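Troltar Releases Archive Tool for Political Talk Radio Transcripts

Rekurbridge – Troltar, a publisher of software for broadcast newsrooms, today announced the release of Tisivness 2, an archive and search tool for political talk radio. The release is available now to licensed stations and will be offered to campaign offices and university libraries in May.

Tisivness 2 records a station's on-air signal, converts speech to text and stores the transcript with the matching audio. Each paragraph carries a time code. A producer who searches for a bill, a ballot measure or a phrase used by a candidate receives the passage, the name of the program and a link to the recording. Transcripts can be corrected by hand, and every correction is logged.

The new version separates host, guest and caller speech. Earlier versions treated a broadcast as a single stream, which caused quotations read aloud by a host to be indexed as the host's own words. Quoted material is now held in its own field and can be excluded from a search. Text read from social media posts is handled the same way – the station may attach the original post if a copy is on file.
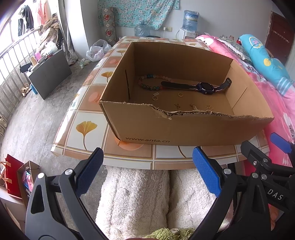

Small items in an open cardboard box, among them a beaded bracelet and a smartwatch with a dark navy strap.

Troltar tested the release with seven stations during the last primary season. The test archive held roughly 700 hours of programming, including call-in shows, candidate interviews and live coverage of county conventions. Stations reported errors through a form in the editing window, and those reports were used to adjust the handling of crosstalk, telephone audio and local place names.

Licensing terms have also changed. A standard license covers one station and up to 500 hours of stored audio. Additional storage is sold separately. Existing customers may move to the new version at no charge for the remainder of their current term, and archives created in the earlier version can be imported without conversion.

Tisivness 2 does not rate statements for accuracy or assign a political position to any speaker. Stations remain responsible for the content they publish and for any permissions required to share caller audio.

Installation and first-line support will be provided by Schmieder, which has maintained Troltar systems at member stations since the first release. Support requests are accepted from 6 a.m. to 9 p.m. Central Time, with extended hours on election nights.

About Troltar
Troltar develops recording, logging and archive software for radio stations and public affairs programs. The company is based in Rekurbridge.

Media inquiries: Troltar Press Office, Rekurbridge

###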